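4.2 Who gets the waves, and who gets filmed

I came at this part of the study as a fan first, so bear with me if I sound a little excited. We had 183 rides logged from the Huneslow longboard meets, and I watched every one of them at my kitchen table (some of them far too many times!). What I wanted to know was simple: when a surfer takes off late on a steep wave, does the editor keep the ride or drop it? At the Ponon break the late takeoffs stayed in far more often than I'd guessed, even the ones that ended in a wipeout.

Seixas was a different story. The waves there are slow and soft in January, and the editors clearly liked long, easy rides with a lot of walking up and down the board. Only 9 late takeoffs made the final cut. 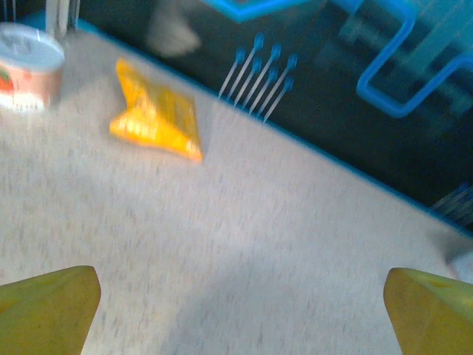

Figure 2. Work surface and gripper fingers.

So does a longer ride always get more screen time? Mostly it does at Seixas, but at Ponon a short, steep ride often gets replayed in slow motion and ends up with more.

I should say that the Wokutgate reels gave me trouble. They come in 20 short parts with the sound stripped out, and I love crowd noise as a clue to what people on the beach thought was good. I left them out of the main tally and put them in the appendix, where they sit with my notes on wind and tide. The next section goes through the wipeouts one break at a time.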